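Church Kitchen and Costume Closet Tips

Posted 15 Dec 2020 by Azra Kadrić

I've been helping in the kitchen and the costume closet at our church on Cinden Street for nine years now, and people keep stopping me in the parking lot to ask how I got the candle wax out, or what I do with the big coffee urn, or whether the shepherd robes can go in the dryer (no!). So I finally sat down and typed it all up. These are in no order whatsoever. Skip around.

Candle wax on the altar linens

Leave it alone until it's hard. I know you want to go at it while it's soft, but you'll only push it down into the weave. Once it's set, lift off what you can with the back of a butter knife, then put the cloth between two plain brown paper bags and press with a warm iron, no steam. Move to a clean patch of paper as soon as you see a greasy spot. Colored candles leave a bit of dye behind, and for that I dab on rubbing alcohol with a cotton ball (test a corner first) and then wash as usual. Red Advent candles are the worst of the lot. We went to white drip-free ones for the children and I haven't looked back.

Choir shirts and youth group T-shirts

Wash them inside out in cold water, and wash the dark reds by themselves the first three times. I learned this the year the handbell gloves came out pink. Take them out of the dryer while they're still a tiny bit damp, give each one a good snap, and fold them right away on a big clear table. If you leave them in the basket overnight you'll be ironing a whole choir the next morning, and I've done that, and I don't recommend it. I fold the sides in first, then bring the hem up to the collar, and stack them by size with a strip of masking tape on the shelf.

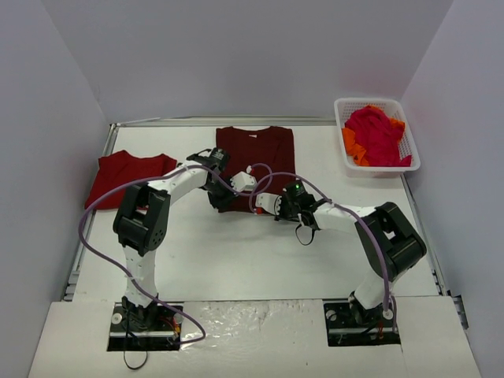

The coffee urn

Ours is an old Todorova and it makes wonderful coffee if you keep it clean, and something like pond water if you don't. After every use, rinse the basket and the stem separately, and run plain hot water out through the spigot until it comes clear. Once a month I fill it halfway with water and two cups of white vinegar, let it run a full cycle, and leave it to sit for half an hour. Then two cycles of fresh water. Please do both! One year I did only one before the Thanksgiving supper in November and the early crowd got a very tangy cup.

Unscrew the spigot now and then and go in with a bottle brush. You'll be horrified.

Robes, wings and crowns for the pageant

Most of our robes are old bedsheets and drapes that somebody's grandmother ran up on a sewing machine, so I treat every one of them as if it will shrink. Cool wash, gentle cycle, hang dry on the folding rack in the hallway. Angel wings never go in water. I go over the feathers with a clean makeup brush and hang them from the rod by their elastic, not by the tips.

For glue on crowns, use fabric glue on anything that bends and hot glue on anything that doesn't. Gold spray paint needs a full day to air out before it goes near a child's hair.

And label everything. I sew a little loop of ribbon into each neck and write the size on it with a laundry pen. The ribbon was my sister's idea and it has saved me so many arguments with small kings.

Folding things that are too long

Long robes and table runners are miserable to fold in the air by yourself, so don't try. Lay the thing out on a table with the top edge at the far side and work toward yourself. Smooth with the flat of your hand, starting from the middle, then bring the sides in so you have one long strip.
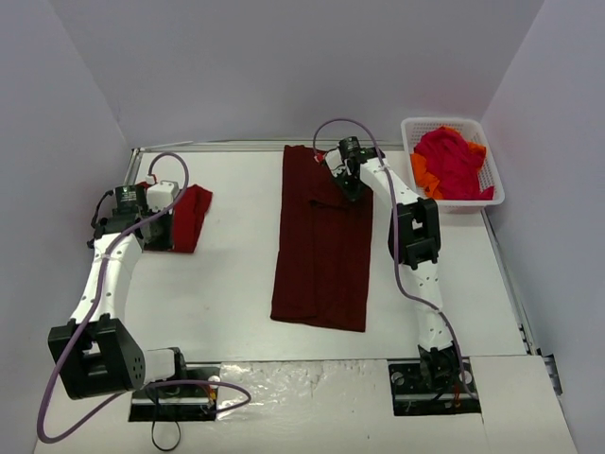 After that I roll it, starting from the bottom, around a cardboard tube from gift wrap. No hard creases, and it slides into a bin standing up so you can see what you've got. For the runners I slip a sheet of acid-free tissue in as I go, though plain white tissue has done fine for the everyday ones.

Sticky hymnals and pew cushions

A barely damp microfiber cloth takes most fingerprints off a cloth cover. For gum, ice in a sandwich bag, held on until the gum goes brittle, and then a plastic scraper. I used to swear by Truvarine for the cushions, but baking soda left on for 20 minutes and vacuumed off gets the same result for a lot less money.

Potluck dishes that never went home

We had 8 casserole dishes with no owner on the counter last time I looked. Put a piece of painter's tape on the bottom with your last name, and write it before you put the food in, as it won't stick to a warm dish. Lids too. If yours is the blue oval one with the chip, it's in the cupboard over the small sink and I'd love to have the shelf back.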